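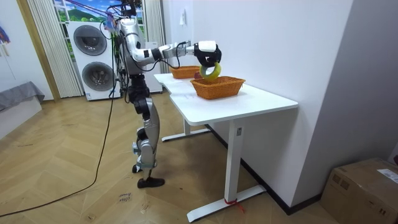
Tape roll over the front basket, humanoid at the standing desk.

bernska_fw
7 January 2021, general automation
Sorting is the chore I'd call closest to done. Fruits in one basket, office supplies in the other. Rigid items, known classes, flat white table. Our target is 19 of 21 correct with no resets.

Watico
Closest to done on a desk. A kitchen drawer is a different problem. Overlapping items, bad light, no clear space for the fingers.

kandpal30
Agree with Watico. Also, what cycle time? At 12 seconds a pick I'd do it by hand.

bernska_fw
Time isn't scored. A stapler and a tape roll need different grasps, and the tape lying flat is the hard one.
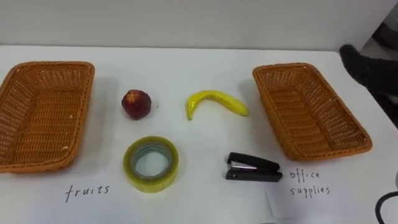
Labels are handwritten on the tabletop, so moving a basket means rewriting one.

Watico
Then it's a fixture. Fine for a shop floor, no use in a house.

ikum
Shop floors have had fixtures for 30 years. I'd still take it for kitting. Any numbers on dropped parts?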